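Who Pays for a Shared Border Post

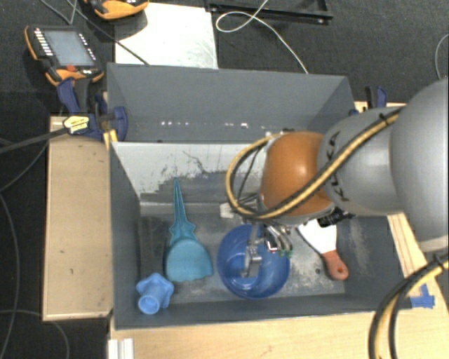
A KUKA arm with its gripper lowered over a blue bowl.

The governments of Brellon and Tondell have spent most of the year arguing over the cost of their joint border post at Joly. The post has 142 staff, drawn from both countries, and Tondell pays the larger share of the bill. Its finance ministry wants an even split. Brellon says it can't afford one.

I think Tondell is right about the money and wrong about how it is going after it.

The present formula was written when most of the trucks using the crossing belonged to Tondell firms. Brellon's exporters have caught up since then and they get the same quick clearance. Loredana Rizzi, who negotiated the first agreement for Tondell, told a hearing in July that she never meant the shares to be permanent. I believe her. The text calls for a review, and the review was put off twice.

But the threat to pull 25 inspectors out if no deal is reached is a bad one. Those inspectors work the night lanes. Without them the line would back up to Nivo, and the first people to lose money would be Tondell's own fruit growers. Brellon's negotiators can read a map as well as anyone, and they know this.

Merle Pirihi, the lead negotiator for Brellon, has offered a rise in steps over several years. The first step is small - too small, in my view - but the idea is sound. A poorer government can plan for a bill that grows on a known schedule. It can't plan for one that doubles over a weekend.

Tondell should take the steps and ask for a bigger first one. It should also ask for the accounts. Neither side has published what the post costs to run, and Apolline Bailly's request for the figures in parliament has gone unanswered since spring. Taxpayers in both countries are being asked to take sides over a sum they haven't been shown.

The current agreement runs out at the end of the year.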